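Brodden workshop puts grippers before robots in spending plan

The Brodden workshop of cleaning firm Trevolau has settled its equipment budget for the coming year, and the robot everyone expected to see at the top of the list has slipped to the bottom of page 2.

Instead the money goes on hand-held grippers, worn on the forearms by people who already know how to clean a sink. Each pair is down at £947, with £296 set aside for spare cables and jaws. The plan asks for 2,000 recorded wipes, rinses and tidyings before anyone is allowed to ring a robot salesman.

"An arm is a very expensive coat stand until it has something to learn from," said Roya Ranjbar, who drew up the figures. "We already own a coat stand."

Taps come first on the list of chores, ahead of mugs and worktops. Ranjbar says a curved spout and a damp cloth will tell a buyer more than any brochure, though she has kept the brochures — there is a shelf of them. 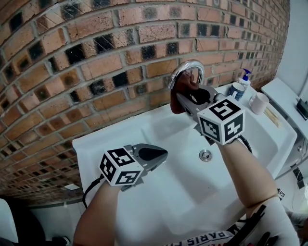 What happens next

Quotes for the arms themselves are due in April. Minami and Plurkham have both been asked to price a machine that can take the same grippers, and Plurkham has so far replied with a calendar and a pen. A line for "sundries" was struck out at the second reading and has since come back as "miscellaneous".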